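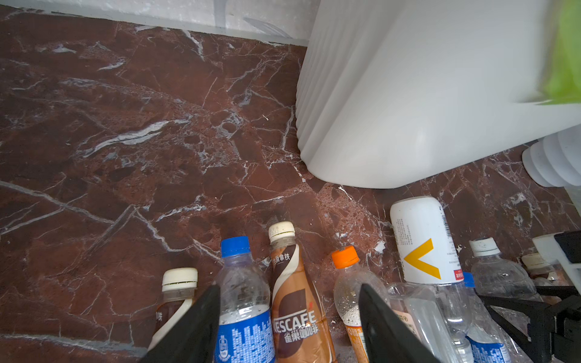

How to choose and set up a foam roller for your back and legs

Many people buy a foam roller, use it two times and then put it behind the door. In my experience the roller is usually fine, but it was too hard for the person, or they were rolling too fast. I teach a small mobility class in Plistow and these are the instructions I give to new members. If you have osteoporosis, a recent injury or you take blood thinners, please ask your doctor or physiotherapist before you start.

Step 1: Choose the density

Rollers are sold as soft, medium and firm. A beginner should take a soft or a medium one. Press your thumb strongly into the foam: on a soft roller it goes in easily, on a firm one it leaves almost no mark. The Wusier in medium is the one I lend in class. The Stason is firmer and has a grooved surface, and I keep it for people who already roll regularly.

Step 2: Choose the length

For the upper back you need a long roller, so that both shoulder blades have support. For calves and thighs the short one is enough, and it is easier to store. If you can buy only one, buy the long one.

Step 3: Prepare the floor

Put an exercise mat under you. On a smooth floor the roller can slide away, and your hands and elbows will also be more comfortable on the mat. Leave enough free space to roll your whole body length forward and back. Wear clothes without zippers or buttons at the back.

Step 4: Calves

Sit down with straight legs and place the roller under both calves. Put your hands behind you and lift your hips a little. Move slowly from above the ankle to below the knee. When you find a tender place, stop there and breathe out two or three times. If the pressure is too much, leave your hips on the mat and only turn the feet from side to side.

Step 5: Thighs

Lie face down on your forearms, with the roller under the front of the thighs. Roll from the hip to just above the kneecap — never on the knee itself. Keep your belly firm so the lower back does not sink.

Step 6: Upper back

Lie on the roller so it crosses under your shoulder blades. Bend your knees, keep your feet flat and support your head with both hands. Lift the hips slightly and roll between the middle of the back and the top of the shoulders. Do not roll the lower back or the neck. For the lower back, my colleague Shagufta Mughal prefers a gentle stretch with the knees pulled to the chest.

How long and how often

One minute for each muscle group is plenty in the beginning. You can do it every second day, after a walk or a warm shower. The feeling should be strong but bearable. If you hold your breath or make a face, use less weight. Stop if you have sharp pain, numbness or tingling.

Cleaning

Wipe the roller with a damp cloth and a little mild soap, then let it dry completely. Keep it away from heaters and out of direct sunlight. Store it lying down or standing on its end, with nothing heavy on top — the foam can lose its shape.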